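Which car would you have to have, and in what condition?

Posted by Olaia Bravo, February

I have a question for the people here who bought the car they wanted when they were young. For me it is the Herrero coupé, the second series, with the round rear lamps. My uncle's neighbour had a green one and I looked at it through the fence every day. Now I have found one, a Stundier import, 2813 on the chassis plate, and the seller says the engine is original. The body is good but the paint has faded on the roof and the driver's seat is torn.

My problem is this. I have the money to buy it and make it safe, but I don't have the money to make it perfect. Should I wait for a restored one, or buy this one and drive it as it is?

dakby_owner
Buy it and drive it. I waited six years for a perfect Dakby and when I finally had it in the garage I was afraid to take it out in the rain. I sold it after one summer. The one I have now has a dent in each door and I use it every week.

Tarmo_K
I do not agree with this. A car with a faded roof is a car with rust under the rubber of the windscreen, in my experience. You will "make it safe" and after that you will find the sills, and after the sills the floor. A restored one costs more on the first day and less in the end. Please ask the seller for photos of the inner sills with the carpet lifted.

Olaia Bravo
Thank you both. I asked him on Wednesday and he sent me the left side only. It looks solid to me, but I am not an expert. The right side he will send when he has moved the car, he says.

Tarmo_K
The left side only. Well.

slowlane
Careful with the word original on a Herrero. Many of them received the later engine, and it bolts in with the same mounts. Look for the casting mark under the inlet manifold — you need a mirror and a torch. The later engine is the better one to drive, so it is no tragedy, but the price should be lower.

Olaia Bravo
I did not know about the casting mark. I will take a mirror. 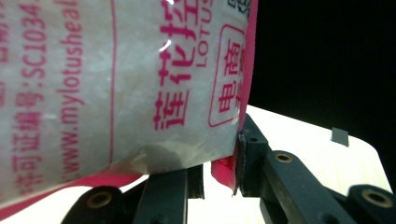
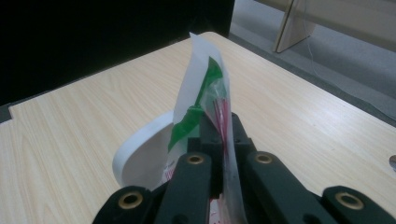 A bag with magenta printing first, then a small packet.

dakby_owner
Back to the seat, because you mentioned it. Don't let it frighten you. A trimmer near me did one Dakby seat for 200, new foam included, and he kept the old piping. If you find black vinyl with the correct grain you can have it done before spring.

slowlane
For the Herrero the grain is different from the Dakby, it is a wider one. Stastel used to sell it by the metre. I bought 2 metres from them and had enough left for the door cards.

Tarmo_K
Stastel vinyl goes hard in the sun. Mine cracked at the seam.

slowlane
Mine did not, and the car stands outside. Did you have it stitched or glued?

Tarmo_K
Glued, at the lower edge. All right, it is possible that this was the reason. I would still look for old stock.

Olaia Bravo
I would like to keep the seat if it can be repaired and not replaced. The tear is along the side where one gets in. And the roof I think I would leave faded for the first year, to see if it disturbs me.

mrs_gearbox
I have read all this and I think you have already decided! I have had my second series for a long time and it was never restored, only repaired. At 80 it is a lovely car, above this the wind noise is terrible and you cannot hear your passenger. Change the brake hoses before anything else, also if they look new. The fuel hose too.

Tarmo_K
On the brake hoses we agree.

Olaia Bravo
The photo of the right sill has come. There is a patch, welded, not very pretty, as long as my hand. He did not mention it before. Is this a reason to walk away or a reason to offer less?

dakby_owner
Offer less.

Tarmo_K
Walk away, or go there with a small hammer and somebody who knows how to use it.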